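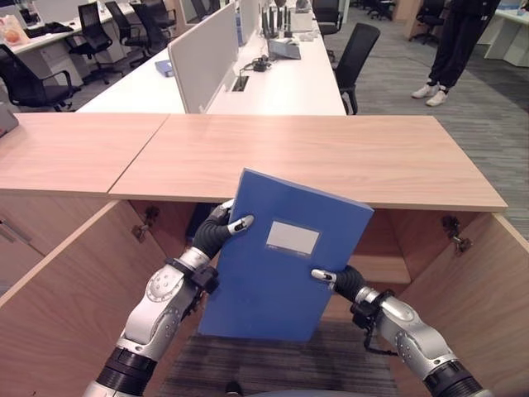
Filing trials at the Skarkton office: both hands on the blue folder, cabinet doors open.

2 min read

Short one this week, everybody's halfway out the door.

So the Jekus fault. For those who missed the thread — on the late run the left hand stopped reporting grip force and just kept squeezing. No alarm, no stop. Controller showed a nice flat 7 newtons the whole time, the log says the motor was pulling 80 percent current. Ruxandra Bălan hit the e-stop. Box file cracked along the spine, one finger linkage bent, no one hurt. Could of been a wrist. 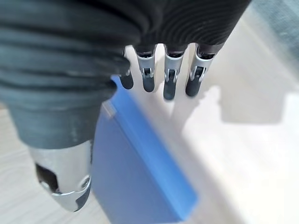 The stale reading is what worries me. The hand driver holds the last good value when a packet drops, and it'll hold it forever if you let it. Hovering with black fingertips just over the lip of a box, that's the bit of the job where a frozen number hurts most, becuase the approach speed is set off it. We found 1,272 dropped packets in one shift's log. Ogola had flagged the same connector back in August and we put it on the list and left it there. Our fault, not theirs.

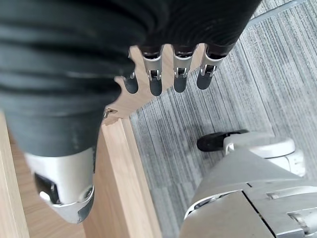

Changes so far: any force reading older than 80 milliseconds now trips a stop. Connector on the left wrist gets replaced, the right one too while we're in there. Drestus is sending a new linkage. No running with a person inside the taped line until we've done 1,000 clean cycles — that includes "just grabbing my coffee."

Full log is in the shared folder. Questions to Ruxandra, she's on call till the 7th.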